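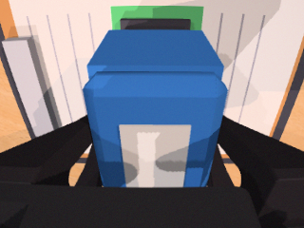 Blue block with beveled long sides (computer rendering)

Wonby Woodwork List
Re: Painted blocks, chipped corners
29 August 2018

On the Wonby list a member in Clesuvside wrote:

> I made a set of 49 blocks for the play corner at our library, all
> maple, sanded and painted. They looked fine when I dropped them
> off in January. Now the paint is coming off along the edges and
> at nearly every corner. The flat faces are still good.
>
> I used a primer and two coats of gloss. The edges were left
> square, apart from a quick pass with sandpaper. Is this a paint
> problem or a wood problem? I would like to repaint the whole set
> but not if it is going to look the same again by winter.
>
> Also, has anyone tried the Pai water-based enamel? The store here
> has started carrying it and it costs less than what I used.

I think it's mostly the square edges. Paint pulls away from a sharp corner while it dries, so the coat there is much thinner than on the face. Then that same corner takes every knock when a block is dropped. A quick pass with sandpaper takes the splinters off but doesn't change the shape enough to help.

For the blocks I make for the school sale in Dukitcombe, I cut a bevel on every long edge and then on the ends. I used to do it with a block plane. Now I use a router table with a 45 degree bit, set low, and push the small pieces through with a sled. Please don't hold short pieces by hand at the router. If you have no sled, cut the bevels while the stock is still one long strip and do only the ends afterward.

After that I go over the bevels with fine paper, just enough to knock down the two new corners each one leaves. They are much less sharp than a square edge and the paint holds on them a good deal better.

For your set I would do this:

Scrape or sand the loose paint first. 80 grit is fine for the edges, but go finer on the faces or you'll see scratches through the gloss.

Cut the bevels, even if it means going into good paint. You will be repainting anyway.

Prime the bare wood and let it dry overnight. End grain gets a second coat of primer. It drinks up the first one.

Thin coats of color after that, with a light sanding between them. I do three. Give the last coat around 5 days before you stack the blocks, or they will stick to each other. I have lost a few good faces that way.

On the Pai enamel, I have only used the white, on a shelf, so I can't say how it holds up with children. It brushed out well and the smell was gone by the next morning. Check the can to see whether it is meant for toys – some enamels are and some aren't, and the store may not know.

One more thing about color. If you paint in a single color, the bevels will look lighter or darker than the faces depending on the lamp. People sometimes think they missed a spot and put on another coat. Look at the block near a window before you do that.

I have a spare sled that fits a standard miter slot. If you get over to Dukitcombe you can borrow it. Write to me off the list.

--
Wonby Woodwork List
To leave the list, send a message with the word "remove" in the subject line.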